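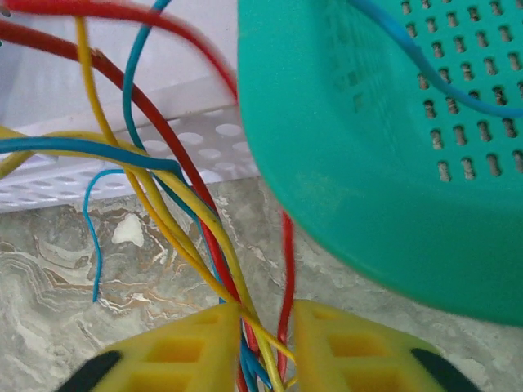
Cables rojos, amarillos y azules, con la cesta verde a la derecha y el suelo de dibujo de mármol al fondo.

Tarde de cables y cestas

Bienvenidos otra vez a la galería. Quien nos siga desde hace tiempo ya sabe que en el taller de Plevell guardamos casi todo, y que lo que más guardamos es cable. Cable de instalaciones viejas, cable de sobras, cable que alguien dejó en una bolsa colgada de la puerta con una nota muy amable (¡gracias, de verdad, lo aprovechamos todo!). El resultado es que cada cierto tiempo hay que sentarse, poner música y deshacer la maraña con paciencia. Entrada del 20 de mayo de 2018.

Lo que veis es cable fino de un solo color por hilo, de ese que se usa para cuadros, timbres, maquetas y mil apaños caseros. Nos gusta trabajar con tres colores porque luego, cuando toca explicar un circuito a quien viene por primera vez, la conversación se hace mucho más fácil: sigue el rojo, ahora busca el azul, fíjate adónde va el amarillo. El problema es que los tres colores, metidos juntos en un cajón durante todo un invierno, acaban queriéndose muchísimo y no hay manera de separarlos sin un buen rato de dedicación.

Las cestas son de plástico, de las de toda la vida, y llevan con nosotros más tiempo que algunos de los muebles. Empezamos usando cajas de cartón, pero se deformaban enseguida, y los botes de cristal que probamos después eran preciosos y nada prácticos. La cesta tiene la ventaja de que se mete la mano, se tira de un extremo y sale lo que sale, que casi nunca es lo que uno buscaba, pero para eso están las tardes largas.

Un consejo para quien se anime a hacerlo en casa: no empecéis tirando del centro. Buscad un cabo suelto, seguidlo con los dedos hasta donde se deje y, cuando se resista, soltadlo y pasad a otro. Los nudos más cabezotas se aflojan solos a medida que se van retirando los hilos de alrededor, y si uno no cede, se deja para el final con una taza de café al lado. Nosotros enrollamos cada hilo en un aro del tamaño de la palma y lo cerramos con dos vueltas de su propio extremo. Los trozos muy cortos van aparte, que para hacer puentes vienen de maravilla y siempre faltan cuando se necesitan.

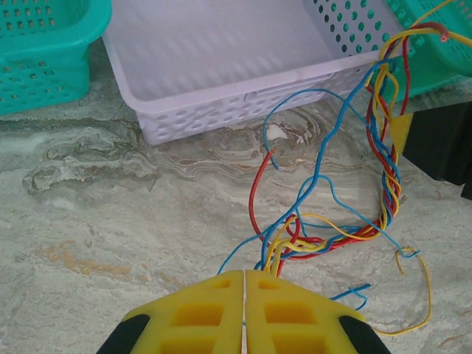

El manojo sube retorcido hasta el borde de la cesta verde; detrás, la cesta lavanda. Junto al borde asoma la punta de cobre de un cable rojo.

Esas puntas peladas merecen un comentario. Hay quien las corta todas antes de guardar el cable para que quede bonito, y lo entendemos, pero aquí preferimos dejarlas como vienen y sanearlas el día en que se van a usar, que cada conexión pide su medida y da pena desperdiciar material. Eso sí, al desenredar conviene ir con cuidado, que el cobre pincha más de lo que parece y se engancha en los jerséis de punto con una facilidad asombrosa.

Si tenéis por casa una bolsa de cables que no sabéis qué hacer con ella, traedla cuando queráis. No hace falta que venga ordenada ni que sepáis para qué servía, y nos quedamos encantados con los retales pequeños. En noviembre volveremos a abrir los cajones para el repaso de otoño y colgaremos fotos nuevas en esta misma página. Mientras tanto, si alguien tiene un truco mejor que el nuestro para deshacer nudos, que nos lo escriba, por favor, que lo probaremos con muchísimo gusto.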